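Verkora bench notebook, March
Wire handling: house rules for the gripper cell, second pass 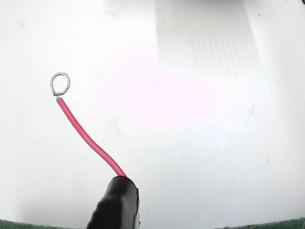
Where we are with the rules

I promised to write these up properly before the end of the month, and the coffee is fresh, so let me get on with it. The first pass of the rules was written when we only picked up stiff parts, and a wire is a different sort of guest. You hold it at one end and the other end has its own opinion. The red lead with the little loop at its tip has been my companion all afternoon and I've grown rather fond of it, but it did make me go back over nearly everything we had on paper.

Grip

Hold on the insulation, never on bare metal. We had this in the old sheet as "preferably" and I've taken the word out. If the job needs the bare end held, that goes on a separate sheet with its own force setting, and two of us read it before the arm moves.

Start every new wire at 8 newtons and leave it there for the first 100 picks. I know it feels slow. The Rugemalira job went straight to a higher setting last fall and we ended up throwing away a whole tray of leads with flat spots in the jacket, and I would dearly like not to do that again.

Finger covering

Look over the covering on the fingers before each run, and run a thumbnail (power off, please!) along any seam or overlap. If an edge lifts, re-wrap the finger and write it in the log, even when it's the third time that week. Full re-wrap at 1000 picks regardless. I'd been going by feel on this one, and my feel is not written down anywhere the rest of you can find it.

Free end and clearance

The planner only knows about the fingers. It has no idea there's a wire sticking out past them, so we have to tell it. Add the full free length of the wire to the tool size, plus a margin for the bend, and do it again whenever the wire stock changes. Anyone leaning in to look should have glasses on and the arm stopped — stopped at the controller, I mean, and not simply sitting still between moves.

Board marks

The X marks on the white surface are in pencil and they do fade. Go over them lightly when they get hard to find, but check the position against the Standach drawing first. Tracing over a faint mark by eye is how a target wanders. Wipe specks off with a dry cloth, working around the marks.

Speed

300 mm per second is the ceiling with a wire in the grip. Skutus asked if we could raise it for the long moves, and I said I'd think about it, and I have thought about it, and the answer is still no until somebody has measured how much a loop end swings at the stop. I'm happy to help set that up.

Still open

Whether loop size belongs in the part sheet or the job sheet. I lean toward the part sheet.
A decent way to record a bend in the wire before the run. A sketch in the margin does for now.
Move the spare covering out of the bottom drawer.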